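Okay, craft thread, because four of you asked about the salt dough leaves I put up last night and I'm sick of typing the same thing into replies.

They're ornaments, sort of. I hang ours in the front window in November when the real leaves have gone to mush and it's too early for Christmas stuff. My daughter is 3 and my son is in Grade 2 and they can both do most of it, which at our house is rare.

The dough: 2 cups flour, 1 cup salt, and just under a cup of warm water. Cheap table salt. I used the nice coarse sea salt one year and the leaves came out looking like they had a rash.

Knead it longer than you want to. If it's cracking at the edges, wet your hands and keep going. If it's sticking to everything, more flour. My son likes to be the kneader and gets very serious about it, sleeves up, no talking.

Now the leaves. Go for a walk and collect ones with big fat veins on the back. Maple is the obvious one and it's great. Oak is good too. Birch is a bit small and the little teeth on the edge are a pain to cut around, but it's pretty if you have the patience (I do not).

They need to be fresh and bendy. The crispy ones from under the hedge just shatter into the dough and then you're picking out brown crumbs with tweezers. Ask me how my first batch went!

Roll the dough out on parchment, as thick as a pencil or a little less. Leaf goes on vein side DOWN. Then roll over it once, firmly, with the rolling pin. Once! My daughter likes to go back and forth and you get a ghost leaf, two sets of veins, a bit off from each other. I've kept a couple of those because I kind of love them.

Peel the leaf off by the stem, slowly. Cut around the shape with a butter knife, then poke the hanging hole with a straw. Do the hole now. I have forgotten the hole on an entire tray and ended up gluing ribbon on the backs, and every one of them fell off the window by supper.

You can also press other things into the leftover dough – forks, Lego, the bottom of a running shoe. Anything with a texture, really. The kids always have more ideas than I have dough.
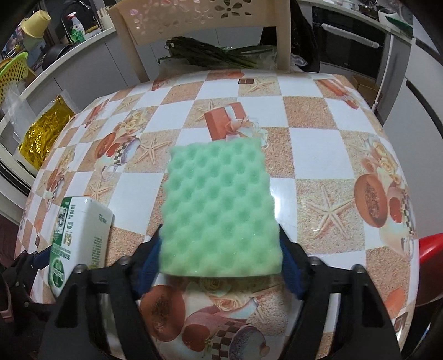
Bumpy green sponge, seashell tablecloth

Drying. You can air dry them if you have a spare surface for days on end, and I don't, because we eat at ours. I bake them low, 200 Fahrenheit, and flip them at the halfway point so the edges don't curl. Mine take just under 3 hours. Thinner ones are done sooner, so check.

If they puff up, your oven's too hot. Turn it down, crack the door for a minute, and carry on. A puffy leaf still hangs fine, it just looks like a cookie. Speaking of, TELL your family they are not cookies. My brother-in-law Emmett Ferreira, a grown man with a mortgage, took a proper bite out of one last year. So much salt. He had to go stand on the porch.

Painting! Let them cool all the way first. We use watered-down acrylic and slop it on, then wipe it back with a rag so the colour stays down in the veins. Red and yellow and a rusty orange, mostly. My daughter's are all purple and they look fantastic, so what do I know.

Washable kids' paint works too but it goes a bit chalky when it dries. If that's what's in the cupboard, use it and seal it after. Nobody's grading these.

Sealing: two thin coats of any clear craft varnish, front and back, and get into the hole with the tip of the brush. I skipped the backs one year and they went soft from the condensation on the window. Grown-up job, this part, windows open.

For hanging I use plain kitchen string. Ribbon is nicer but mine always slides off the hook. Sand the rough edges with an old nail file before you tie anything on, especially around the hole, or the string frays.

Storage, for whoever asked: egg cartons for the small ones, and the big maples go flat between sheets of newspaper in a shoebox, somewhere dry. NOT the basement. I lost a whole box to the basement.

Somebody wanted to know if you can add food colouring to the dough. Yep, put it in the water before you mix. It fades a lot in the oven, so go darker than looks sensible, and expect green hands at school the next day.

And no, I haven't tried it with gluten-free flour. If you have, let me know how it held together, my niece wants to make some when she comes over and I'd like to get the dough sorted before then.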